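Noltitz Home Forum > Bedroom and Linen > Do you really need a top sheet?

dondar_dan
Original post, 11 December 2020

My household has split into two camps over the top sheet. Camp one (me) says it keeps the comforter clean and gives you something to sleep under in July. Camp two says it is a large fabric snake that lives at the foot of the bed and grabs your ankles. We have been married for 5 years and this is the closest we've come to lawyers.

Please vote. I would like to print the results.

pillow_tax
Camp two. A duvet cover does the same job and it has buttons. The top sheet survives because stores found a way to sell you half a sheet set you never asked for.

hospital_corners
Spoken like someone who has never washed a king-size duvet cover. It goes in the dryer, it eats every sock and pillowcase in there, and it comes out as one hot damp ball with your laundry inside. I wash a flat sheet once a week and the cover once a season. Fold the corners properly and the snake problem goes away.

pillow_tax
Once a season. I'm going to leave that there for people to look at.

hospital_corners
There's a sheet in between. That is the whole function of the sheet.

mintcondition
I gave up on the argument and went to layers. Fitted sheet, then a big plain cloth throw, then a quilt if it's under freezing. The throw goes in the wash on Sundays-or-whenever and dries in no time. Mine is a sort of grey-brown that goes with nothing, and I put it on mint green anyway.

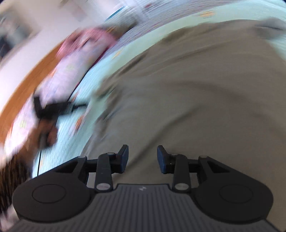 Reply from dondar_dan

So your answer to "top sheet or no top sheet" is a top sheet in an uglier color.

Reply from mintcondition

It's thicker. And it doesn't get tucked in, so nobody's feet are in prison.

Reply from ackermann_st
Okay, but what are people buying? I got the Kono set in March because the label said 100 percent cotton, and the fitted sheet now fits a mattress I don't own. It shrank enough that one corner pops off every night. I wake up on bare mattress like I'm being evicted in stages.

Reply from hospital_corners
Warm wash, low dryer, take it out while it's barely damp. If you've been running it on hot, the sheet isn't the one at fault.

Reply from ackermann_st
I have been running it on hot.

Reply from pillow_tax
Sheet straps. They clip under the mattress and look like something off a parachute. Mine cost less than lunch and have outlived 2 sets of sheets. You'll swear at them exactly once, when you put them on.

Reply from quiltedmenace
Disagree on straps, they left little rust marks on my good white set. Buy deep-pocket and be done with it. Measure the mattress first, including the topper. I forgot the topper.

As for the original question, I'm pro top sheet in summer and against it in winter, when it's just a cold thing you have to get past to reach the warm thing.

Reply from dondar_dan
I count that as half a vote each way, which helps me not at all. My wife has now read this thread and would like it noted that pillow_tax is "the only sane one here."

Reply from pillow_tax
Noted and framed.

Reply from hospital_corners
Two comforters, dan. One each. You keep your sheet, she keeps her ankles. We've done it that way for years and the only cost is that the bed looks like a pair of sleeping bags when company comes.

Reply from dondar_dan
She says yes to the two comforters. She wants the blue one. The blue one is mine.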